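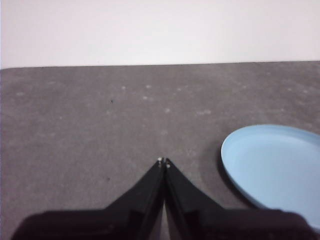
Call for participants: comparing two controllers for a two-arm robot

The Clamance project is looking for people who would like to operate our robot arms by hand control and tell us which way of working suits them better. You do not need any experience with robots. Good eyesight (glasses are fine) and free movement of both hands are necessary.

What you will do

You will steer the arms through simple kitchen work with a plate and a sponge. First you use the Ilow controller, then the Mahmoudi controller, or the other way round. The order is decided by lot. After each part you fill in a short form about effort, comfort and how well you could judge the distance to the table.

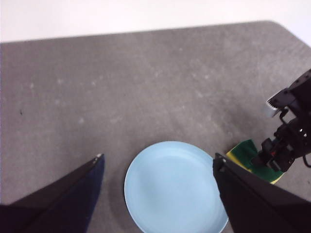

Photo: Clamance project / Li-hua Tu

Part of the work needs both arms close together, for example one at the plate and the other at the sponge. This is the part we are most curious about, as the two controllers treat it quite differently. You will have time to practise before we start to record anything. If a gripper touches the table or you drop something, please do not worry – such moments are useful to us also.

Practical points

One visit takes some two hours, with a break in the middle. We look for 50 participants, left-handed and right-handed. Visits are possible during the whole of November, mornings or afternoons. You must be at least 18 years old and able to read the forms in English. We pay your local travel and give a shopping voucher at the end of the visit. You may stop at any time, and you receive the voucher also in this case.

We store the movements of the arms and your answers under a number, without your name. No pictures of your face are taken.

How to apply

Please write to Li-hua Tu through the contact form of the project, with the subject "Controller study". Mention which hand you write with and which times are possible for you. You will receive an answer within six days, together with the information sheet and the way to our laboratory.

Published November 5, 2025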